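Porkia Community Workshop
Progress report to the Casel Fund, April

Work on the bench and power part of the grant is on schedule. The white tables have replaced the old ones in the main room, and each table is getting its own power strip so that cords no longer cross the walkway. We bought the strips from Vidik in one order, at a cost of 2268, delivery included. Adapters came from a second supplier, Hứa, and cost 1251. Both invoices are attached.

We chose strips with colored outlets. The idea is that a user can be told "the yellow one" or "the blue one" and find it without reading a label. We are still settling what goes in each color, and the chart on the wall will be printed once that is done. 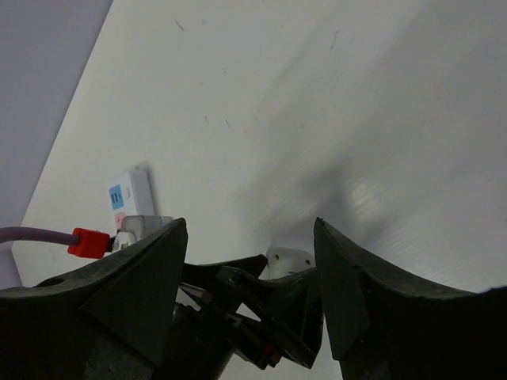

The table surfaces have held up well. There are a few small marks on the top, which do not affect use, and we do not plan to claim for them. Cords have been the slower part of the job. The supplied cord is stiff when new and tends to curl back onto the work area, so we have asked for 196 to be moved from the signage line to cord clips and short lengths of channel. This does not change the total.

Adapters were not in the original plan. Several of the older tools have plugs that do not fit the new outlets, and replacing the plugs one by one would have taken more time than we have. The adapters are kept with the table they belong to and put away at closing.

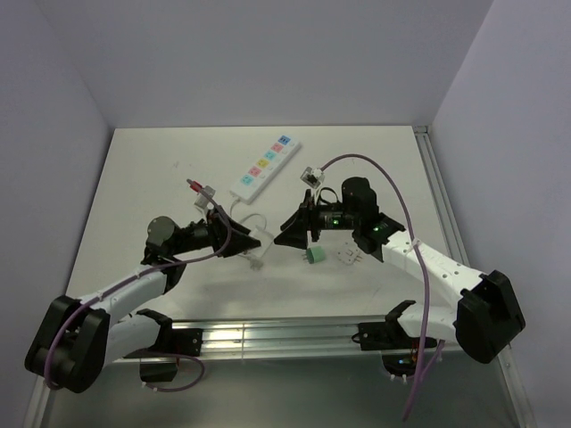
Table with six-outlet power strip, cord and two plug adapters.

Still to do before the next report:

Fix the strips to the tables. They are only resting in place for now.
Fit the cord clips, if the budget change is approved.
Print the color chart.
Label the adapters — we have set aside 100 for a label printer and tape.

We need a decision on the 196 by the end of the month. The rest can go ahead as planned.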